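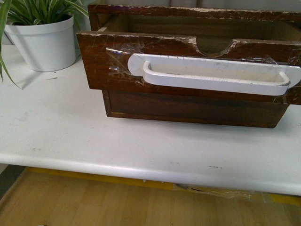
Ficha de datos: Trarau-Cajones

Versión publicada el miércoles, 5 de enero de 2022
Responsables: Viorica Mujić y Mirko Bassi
Contacto para incidencias: Sveva Piras

Resumen

Trarau-Cajones reúne 1010 episodios de manipulación de cajones de sobremesa, registrados para el entrenamiento de políticas por imitación. Cada episodio contiene vídeo en color desde el punto de vista de la cabeza, una instrucción en lenguaje natural y las marcas de inicio y fin de la tarea.

Tareas

abrir_cajon: tirar del asa hasta la apertura completa.
cerrar_cajon: empujar el frente hasta el tope.
acercar_cajon: desplazar el mueble hacia el borde de la mesa sin abrirlo.

Organización de los archivos

episodios/ un directorio por episodio, numerado
instrucciones.csv texto en español e italiano
particiones/ listas de entrenamiento y de prueba

El vídeo se distribuye a 30 fotogramas por segundo. La partición de prueba comprende 249 episodios y no debe emplearse para el ajuste de parámetros.

Anotación

Las instrucciones fueron redactadas por Serena Lombardi y revisadas por Sveva Palumbo. Los episodios con discrepancias en la marca de fin llevan el valor 2 en el campo «revision».

Limitaciones conocidas

El conjunto incluye mobiliario con desgaste visible y asas aparentemente sujetas con cinta adhesiva transparente, cuyos reflejos pueden afectar a la segmentación. La variedad de fondos y superficies es reducida. No se facilitan medidas de fuerza ni calibración de profundidad.

Condiciones de uso

Se autoriza el uso con fines de investigación. La redistribución parcial requiere la conformidad escrita de Barbieri. Las publicaciones derivadas deberán citar el nombre del conjunto y la versión utilizada.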